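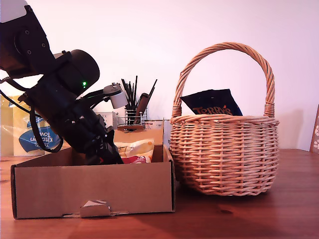 Section 4: Packing Gift Baskets and Snack Trays

4.1 Scope

This section applies to all table-top packing of snack foods and confectionery into Vurnon cane baskets and cardboard trays. It replaces the instructions issued before 2021-10-14.

4.2 Preparing the table

1. Clear the packing table and wipe it with a clean, damp cloth. Allow the surface to dry fully.
2. Place the tray at the front of the table and the basket beside it, with the basket handle upright.
3. Keep utensils and other kitchen items towards the back of the table.

4.3 Filling the tray

1. Inspect the tray walls and base. Small tears to the front panel are acceptable for internal sorting. Trays sent to customers must be undamaged.
2. Lay bags of chips and similar goods flat, with the printed side facing up.
3. Do not press on bags to make them fit. Use a second tray.

Note: The Gromer tray is rated for a load of 800 g.

4.4 Filling the basket

1. Check the rim and handle for loose or split cane.
2. Place the tallest package first and lean it against the handle so that its label can be read above the rim.
3. Add smaller items in front, working from the centre outwards.
4. Lift the basket by the handle, a short distance only, and confirm that nothing shifts.

CAUTION: Never carry a filled basket by the rim. Woven sections may distort under load.

CAUTION: Store chocolate away from direct sunlight, ovens and heaters.

4.5 Records

Enter the basket number and packing date on Form 79. Completed forms are to be forwarded to Rogério Godoy, Packing Supervisor. Requests for replacement baskets should be addressed to Ewan Ruddock, Stores, before the end of November.

See Section 5 for labelling and wrapping.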